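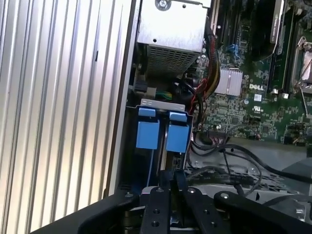
Press Release No. 97

Hallix opens a repair counter in Leltau, and you're invited

Leltau, 10 April 2025 — I've written plenty of stiff announcements in my time and I didn't want this to be one of them, so I'll get right to it. Starting in June, Hallix will run a walk-in repair counter for older desktop computers at our shop on Staller Street. Bring us the tower that's been sitting under the stairs and we'll open it up with you standing right there.

I'm Jytte Mikkelsen, and I've run the Hallix workshop for nine years. For most of that time the repair side of the business was a back room and a phone number. People dropped off a machine, went home and waited for a call. Plenty of them told me they'd have liked to watch, and a few asked if they could hold the screwdriver. Well, now you can!

The counter has two long benches, good lamps and a shelf of used parts that we've tested ourselves — power supplies, drives, fans, memory, odd little brackets and clips that you can't buy anywhere anymore. If your case is missing a screw or a plastic tab, come and dig through the drawers. Those small bits are free. Bigger parts have a price tag on them, and the price on the tag is the price you pay.

A first look costs nothing. If we think your computer is worth fixing, we'll tell you what it needs and you can decide on the spot or go home and sleep on it. If it isn't worth fixing, we'll help you get your photos and files off it and we'll take the rest for parts, if you want us to.

We're also starting evening classes with Þrastardóttir, the training studio upstairs from us. The first one covers cleaning out dust, swapping a drive and putting everything back the way you found it. You don't need to know a thing beforehand (my own mother is signed up, and she still calls the whole tower "the modem"). The first 100 people to register get the class for free, and after that there's a small fee to cover materials.

A few practical things. Please bring the power cord if you still have it, and leave the monitor at home. Laptops are welcome too, but those go to the back room as before and you'll need to book ahead. Parking is behind the building, through the green gate. The counter is at street level and there's no step at the door.

If you write for a local paper or a newsletter and want to come by before we open, I'd love to show you the place. Just ask for me at the front desk.

Press contact: Jytte Mikkelsen, Hallix workshop, Leltau, extension 2903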